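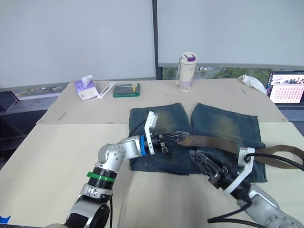

Curkex Jaw Service Kit: two months on a two-arm cell

Posted 18 November 2025
509 shares | 2 comments

Search this site Search Go

I have wanted somebody to make this kit for years, so take my excitement with a little salt. The Curkex Jaw Service Kit is a flat gray case of pads, shims, gauges and small drivers for keeping two-finger grippers lined up and gripping properly. It costs $280. I bought mine with shop money, nobody sent it to me, and after two months of opening it nearly every morning I like it even more than I did out of the box.

The cell I use it on has two arms at a plain beige table, and the work is putting belts on jeans. If you haven't tried to get a machine to do that, you may not see why I get so worked up over jaw alignment. A belt is a terrible thing to hold! It twists, it springs back, and the strap you want is often sitting on top of denim that the jaws would be just as happy to pick up. A finger that has gone a hair out of true will still lift a cardboard box all day long. Give it the end of a belt and you'll be chasing misses until lunch.

What you get in the case

Four bags of shims, from hair-thin to "why would I ever need that." A set of flat feeler gauges with the corners properly rounded off, so you can slide one between closed jaws without scratching anything. A torque driver with a preset for jaw screws and a second preset for bracket screws. A brass alignment pin. Two sheets of stick-on pad material, one soft and one with a fine ribbed face. A bag of reusable cable ties, and a laminated card with the whole routine printed on it in type big enough to read at arm's length.

The card is the best part, and I'm only half kidding. I've used the Tristuron set before, which has nicer drivers (really lovely handles, I still keep the smallest one in my apron) but ships with a booklet that wants you to read eleven pages before you touch a screw. Curkex gives you one side for checking and one side for fixing. Mwajuma Kombo had never shimmed a jaw in her life and got through the checking side on her first go, with me standing there trying not to reach over.

There is one odd omission. No cleaning cloth, no brush. Denim sheds blue lint into everything and you can't gauge a jaw that has fuzz in it. I added a soft paintbrush from the hardware store and it lives in the lid now.

The cables come first

The card starts you on cable slack before you go anywhere near the fingers, and I skipped that the first week like a fool. Gripper cables need a big loop to let the wrist turn, and a big loop has to go somewhere. When our arms work down at the waistband, the one off the left arm comes to rest right on the denim, close to where the gripper is trying to do its job. A cable can drag on the cloth or push against the wrist, and either one looks exactly like a bad jaw from the operator's seat. I had shimmed a perfectly good finger before I figured that out. Took it all back out again, feeling pretty silly.
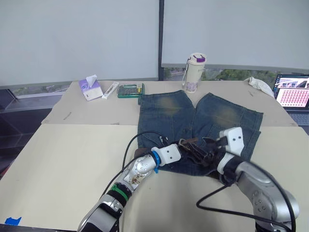 Squaring the jaws

This is the job you buy the kit for, and it's a pleasure. With the arm parked and the power to the gripper off, you open the jaws by hand, brush them clean, and close them on the brass pin. Then you run the thinnest gauge down one side and up the other. If it slips in at the tips and stops at the base, the tips are splayed. If it goes the other way you've got the opposite trouble. The card has a little drawing of each case with the shim position marked in solid black, and so far the drawing has been right every time.

My first full run took most of a morning. Now I do both grippers in 30 minutes, and that includes brushing out the lint and arguing with the bracket screws. The torque driver clicks softly but clearly – you feel it in the palm before you hear it. I was a snug-plus-a-bit person for my whole working life and I have been converted. Two jaw screws that used to creep loose by the end of the week have stayed where I put them.

A note on shims: buy a second bag of the thinnest ones right away. They stick to your fingertips, they stick to each other, they float off the bench if someone opens a door. I'm sure there are several in my shoes.

Pads, and what they do on a braid

Our belts come in two sorts, plain leather and an olive braided one with a stitched leather tip. Leather is easy once the jaws are square. The braid is where the pads earn their place. The weave has hills and valleys, and a bare flat plate only touches the hills, so the strap can roll out sideways when the arm pulls. With the ribbed sheet cut to size and stuck down, it rolls much less on our cell. I tried the soft sheet too. It holds beautifully and then doesn't want to let go, and the arm ends up carrying the belt back out of the loop it just went into.

Approach matters as much as surface. For picking up a free end I like the fingers well open, with the strap standing up in the gap and the leather tip clear above them, and then a slow close. If the tip is already leaning on one finger before you start, you're going to pinch it crooked whatever pad you've got on.
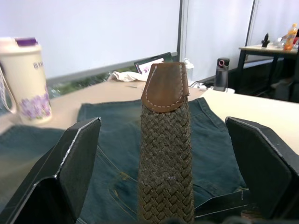

Does the kit work with grippers from other makers?

Most parallel two-finger grippers will take the shims and pads, as long as the finger is held on by screws you can reach from outside. The torque presets are set for small machine screws, so check your own gripper's manual before you trust the click. Fingers that are glued or molded in one piece can be checked with the gauges, but there's nothing in the case to correct them with.

Where you'll still need your own eyes

A gauge tells you about gaps. It tells you very little about wear, and the card gives wear a single line near the bottom, which I think is stingy. Look at the edges of your fingers under a good light. On a black finger it's easy to spot, with scuffed places along the edge where the finish has rubbed through to bare metal. Bare metal by itself doesn't bother me. A burr does. I run a scrap of old pantyhose along each edge, and if it snags I take the burr off with a very fine stone, one or two passes, and then gauge again.

I'd also put in a word for marking the table. We keep a bit of blue tape at the near left corner, and I take it as my reference whenever I put the arms back to their start pose after a service. Low tech, costs nothing, and it shows me straight away if somebody has bumped the top. Our top is sheets of pale board with a seam running across, so I check that seam for a lip as well. A gripper skimming low over cloth will find a lip you can't see.

One more grumble and I'll stop. The case latches are cheap. One popped off in the second week, and Plenell, where I ordered the kit, were very nice about it and told me the case isn't sold as a spare. Mine is held shut with a fat rubber band.

How it compares

The Tessier kit is the other one people ask me about. It's smaller and cheaper, and if you run one gripper on hard parts it will do you fine. It has no ribbed pads and only one torque setting, and for straps, webbing, or anything that bends I'd save up for the Curkex. The Tristuron set sits between them and would be my pick if drivers are what you mainly lack. I'd love to see a case with Tristuron handles, the Curkex card, and a brush!

Things I'd do in the first week, in this order:

- Watch the cables through one slow full cycle before opening the case.
- Write down the gap at tip and base for each finger, before you change anything.
- Shim one finger only, then run the cell and see what happens.
- Leave the pads for last. They hide alignment trouble.

I wrote the starting gaps on the back of the card in grease pencil and wiped them off by accident in April's worth of enthusiasm for cleaning, so maybe use paper.

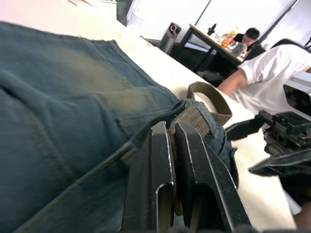 Romain Besson wrote in to say that he changes the order on his own cell: pads first, jaws second, with a fresh gauge reading after the pads have been squeezed for a full shift. His point is that the ribbed material settles a little under load, and a gap set on brand-new pads will be off by the next morning. He has a case for it. I tried it his way last week and did see a small change at the tips overnight, small enough that the belts didn't mind. If you're on thinner straps than ours, you might well want to follow him and take that second reading. He also reports that his latches are both still on, so perhaps I was just unlucky.

Replacement pad sheets come two to a pack. I'm through one sheet of the ribbed and have barely started the soft, and I've asked Plenell if they would consider an all-ribbed pack.

2 comments
Share this review
Contact | Back to top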